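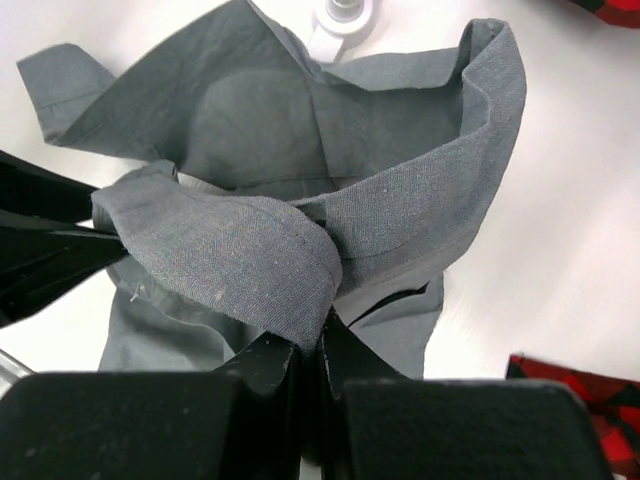 A gray button-up shirt, crumpled, with its collar on show.

Why Do Clothes Wrinkle?

Everyday Science for Ages 8 to 11 | 5 minute read

By Siu-fong Su

Take a clean shirt. Drop it on a chair. Come back the next morning and it will look as if a goat has slept in it. You did nothing to it. The goat did nothing to it. So what went on in there?

To find out, we have to get very small.

Tiny chains

Cotton comes from a plant. Each cotton fiber is made of a stuff called cellulose, and cellulose is built like a chain, with link after link after link. The chains are far too small to see, even if you squint and make the face your aunt makes at menus.

The chains lie side by side, and they hold on to their neighbors with weak little tugs called hydrogen bonds. One bond by itself is feeble. A whole shirt full of them is strong enough to keep a crease in your sleeve all through picture day.

When you fold or scrunch cloth, you bend the fibers. Some of the bonds let go, the chains slide a bit, and then they grab hold of whichever neighbor happens to be nearby. Now the fiber is being held in its bent shape. That bend is a wrinkle.

Water makes it worse (and better)

Water loves to get between cellulose chains. Once it's in, the chains lose their grip on each other and slip around easily. When the water dries up, they grab hold again in whatever shape they're in.

If the shirt is hanging nice and straight, lucky you. If it's in a ball at the bottom of the washer, where you were asked to get it out 40 minutes ago, you are about to own a very wrinkly shirt.

Sweat and steamy weather count as water too. This is why the back of your shirt looks like a road map after a long car ride. You have been pressing it with your own warm, damp self – a sort of iron, but a bad one.

So how does an iron work?

An iron does the same trick on purpose. Heat gets the chains jiggling, steam loosens the bonds, and the weight of the iron pushes everything flat. Then the cloth cools and dries, and the chains hold on again in their new, flat shape. Until you sit down.

(Irons are very hot. Leave the ironing to a grown-up, who will be thrilled.)

Why is the collar so stubborn?

Feel the collar of a button-up shirt and then feel the sleeve. The collar is usually stiffer. Most collars have an extra layer hidden inside, called interfacing, which helps them stand up and keep their points. So a collar may go on trying to be a collar even when the rest of the shirt has given up.

Not all cloth is so fussy

Wool is made of a different stuff, called keratin, the same as your hair and fingernails. Wool fibers are naturally crimped, like little springs, and they like to bounce back. Polyester is a kind of plastic, and everyday temperatures don't bother it much. Linen comes from the flax plant. It is mostly cellulose, like cotton, and its fibers are stiff, so it wrinkles if you look at it sideways. Grown-ups pay extra for this.

Try it yourself

You need two scraps of cotton cloth the same size, a little water, and a place nobody will tidy.

1. Leave one scrap dry. Dampen the other and squeeze it out.
2. Scrunch each one into a tight ball and put a rubber band around it.
3. Leave both overnight, until the damp one is dry all the way through.
4. Take off the rubber bands and lay the scraps flat.

Which is more wrinkled? Now hang them both in the bathroom while somebody takes a shower, and look again after 30 minutes. Our reader Umut Tatlı tried this with his school shirt in May and reports that his mother was "interested, but not in a good way." Use scraps.

Words to know

Cellulose: the stuff that plant fibers are mostly made of.
Fiber: a very thin thread or hair.
Interfacing: a hidden layer that makes part of a piece of clothing stiffer.

More from Everyday Science

Why Does Toast Land Butter Side Down?
What Is Lint, and Whose Fault Is It?
How Do Zippers Zip?
Why Do Wet Socks Feel So Awful?
Where Does the Puddle Go?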